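Corn on the cob deserves a proper plate and an ordinary table

Every summer I read another piece telling me how to eat sweetcorn without making a mess. Cut the kernels off first. Buy the little holders. Stand over the sink. I have tried all of it, and I think the case for eating a cob at the table, on a plain plate, with your sleeves in whatever state they happen to be, is stronger than anyone gives it credit for.

The main complaint about corn is that it rolls. It does, on a board or a large serving dish with a flat bottom and no edge. On a round plate with a bit of a rim it mostly stays where you put it. Let the end of the cob touch the rim and it will sit still long enough for you to butter one side, turn it and butter the other.

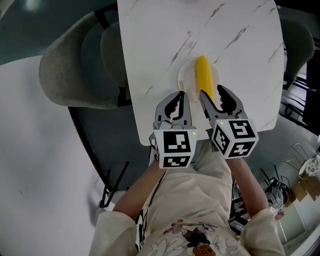 Butter should go on at the table and not in the kitchen. Cooks like to do it for you, and by the time the plate arrives the butter has run off and is sitting in a pool underneath. I would sooner have a bare cob and the dish next to me. Salt after the butter, because it sticks.

I am less sure about tools. My drawer has two sets of Stanar corn holders in it, 8 prongs in all, and they come out when we have guests. They keep fingers clean, which matters if people are wearing something nice. They also come loose halfway along, usually when the cob is at its heaviest on one side. A wooden skewer pushed into the thick end does the same job and can go in the bin afterwards. Left to myself I use my hands.

The table matters more than the tools. We had a Skarska oak one for years, oiled, and I spent most dinners watching for drips. Butter leaves a dark ring in oiled wood that takes weeks to fade, if it fades. In November we gave it to a relative and bought something cheaper with a wipeable top. I was sorry to see the oak go, and I still think it was the better looking of the two, but meals are easier now. A table you have to protect is a poor place to eat corn, or ribs, or anything with a sauce.

The same goes for size. People buy tables for the dinner party they hold once a year and eat the rest of their meals at one corner of it. A small square table with chairs on three sides is enough for most households on most evenings, and you can reach the salt. There is room left for a drink and a side plate. 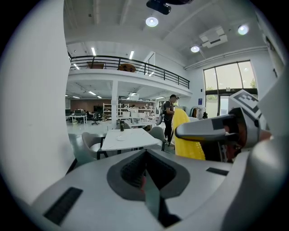
Should you use a tablecloth?
Only if you are happy to wash it straight after the meal. A bare top and a damp cloth will deal with butter faster, and paper napkins do the rest.

I will give the other side one point. Cutting the kernels off is the right thing for small children who are missing front teeth, and for anyone with a brace. Stand the cob upright in a shallow bowl and cut downwards, so that the kernels land in the bowl and stay off the floor. For everyone else it takes away the best part, where you work along a row and decide whether to go round or across. I go across.

As for buying it, look for cobs still in their husks and cook them the same day. The Valdebenito stall at our market sells them loose and lets you peel back a corner to check. Six minutes in boiling water is plenty, and no salt in the pan.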